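Looking After a Night Guard or Retainer at Home

If you grind your teeth at night, or if you had braces years ago and were sent home with a retainer and a stern look, you already know the funny little relationship a person can have with a piece of molded plastic. You resent it for the first month, you get used to it in the second, and by the time a year has gone by you can't fall asleep without it. Then one evening you take it out of the case and notice that it has gone cloudy, or has a whiff about it, and you wonder whether you have been looking after it properly at all.

I have worn a night guard for 21 years now (not the same one, I promise!) and I have tried just about every cleaning trick that has ever been passed along to me over a fence or a coffee cup. Some were good, some were a waste of vinegar, and one of them ruined a perfectly nice guard in under a minute. What follows is what I do now, with a few notes on what I gave up.

Rinse it the minute it comes out

The most useful habit is also the dullest. When the guard comes out of your mouth in the morning, rinse it under cool water right then, before the coffee and before you go looking for your slippers. Overnight it picks up a soft film, and while that film is fresh it slides off with your thumb. Leave it to dry in the case until evening and it sets like egg on a breakfast plate.

Cool or barely lukewarm water, please. The one I ruined went under the hot tap, and then, as I was feeling thorough, into a mug of water from the kettle. It came out looking more or less the same, but it never sat on my teeth again. Most guards are shaped with heat to begin with, so heat is exactly what will unshape them. The dishwasher is out for the same reason, top rack included, and so is the dashboard of the car.

Brush it, but go easy on the paste

Keep a separate soft toothbrush for the guard. I use a child's brush with a short head, as it gets down into the molar end, where the worst of the buildup hides. Put one drop of plain, unscented dish soap on it, work up a few bubbles, and go over the inside first and the outside second. Rinse until it no longer feels slippery. If you still taste soap at bedtime you used too much, and you'll remember that for next time.

I used toothpaste for years and I wish I hadn't, especially the whitening sort. It is gritty stuff. On a clear guard the grit leaves fine scratches, the scratches hold on to stains and smells, and you end up scrubbing harder, which leaves more scratches. If your guard has turned from clear to frosty and no amount of soaking will bring it back, that may be what happened.

A soak once a week

Once a week I give mine a proper soak. You have a few choices, and I go back and forth between the first two depending on what is in the cupboard.

White vinegar and cool water, half and half, in a glass or a small bowl. Leave it for twenty minutes, brush, rinse well, and let it air out. It is very good on the chalky white crust that builds up if your water is hard. It does smell like a salad for a little while.

Baking soda, one teaspoon stirred into a cup of cool water. It is gentler and better for odor, though not much help with crust. Don't combine it with the vinegar. You get a lovely fizz, and I enjoyed it as much as anyone, but the two cancel each other out and you are left with slightly salty water.

Cleaning tablets, the kind sold for dentures and retainers. Read the box, because some are not meant for guards with a soft lining or for retainers with metal in them. The ones I buy come in a box of six, and I use a tablet only before a trip or after a cold.

Skip bleach altogether, and skip strong mouthwash too. The colored kinds can tint the plastic, and alcohol dries some materials out until they turn brittle.

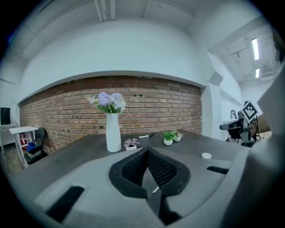
One reader wrote in after I first shared these notes to say that she had stopped soaking hers in vinegar entirely. Her guard had a soft inner layer, and after a few months of weekly soaks the layer had started to lift along one side. The dentist's office told her to stick with soap and cool water for that type. She asked me to add it, and I'm very glad to! So if yours feels rubbery on the inside and hard on the outside, check with whoever made it before you soak it in anything at all.

Let it dry, really dry

A damp guard snapped into a closed case is a cozy place for all the things you have just washed off. After the morning rinse I shake mine out, pat it with a clean cloth, and leave it on a folded washcloth on a high shelf until I'm dressed. By then it is dry to the touch and can go in its case.

Some people are told to keep theirs in water instead, and certain acrylic appliances do need that so they won't warp or crack. The sheet that came with yours should say. If the sheet is long gone, and mine always is, telephone the office and ask. It takes them half a minute and they won't think you're silly.

Don't forget the case

We are all so careful about the guard, and then we put it back in a case that hasn't been washed since the holidays. Wash the case every few days with hot soapy water (the case can take it, as long as the guard isn't inside) and let it dry upside down with the lid open. Pick one with air holes if you can. A bright color helps too, for a reason you will understand if you have ever gone through a hotel trash bag looking for a see-through retainer wrapped in a napkin.

Which brings me to napkins. Never, ever wrap it in one. I won't tell you how much I have spent on replacements over the years, but the last lost one came to $246, and it went out with the remains of a turkey sandwich.

Pets and other hazards

Dogs adore these things. I don't know whether it is the smell or the crunch, but a guard on a nightstand is fair game to nearly any dog with a free moment. Put it in the case, put the case in a drawer, and close the drawer. If a chewed one does turn up, don't try to trim the rough spots and carry on wearing it. Even a small change in the bite surface can leave your jaw sore by morning, and a sharp edge will find your cheek.

The same goes for cracks. I have been asked about superglue more than once, and the answer is no. It isn't meant to live in your mouth, and it won't hold for long against a determined grinder.

Traveling with it

I keep a small zip pouch with a spare case, the child's toothbrush, and a little bottle of dish soap, and it lives in the suitcase so that I can't leave it behind. If you're somewhere the tap water isn't safe to drink, rinse the guard with bottled water too. On a long flight, keep it in your carry-on.

When soap isn't enough

Every so often take the guard over to the window and have a good look at it in daylight. A slight yellowing over time is ordinary and nothing to fret about. What you're looking for is thin spots where you bite hardest, tiny cracks near the edges, or a fit that has turned loose or suddenly tight. Any of those is a reason to call the dentist, and so is a smell that comes back the day after a soak.

Bring it along to your checkups, in any case. Mine gets looked over every 6 months when I do, and they will often pop it in the ultrasonic cleaner while you're in the chair if you ask nicely. It comes back looking better than anything I have managed at my own sink, and I've been trying for a good long time.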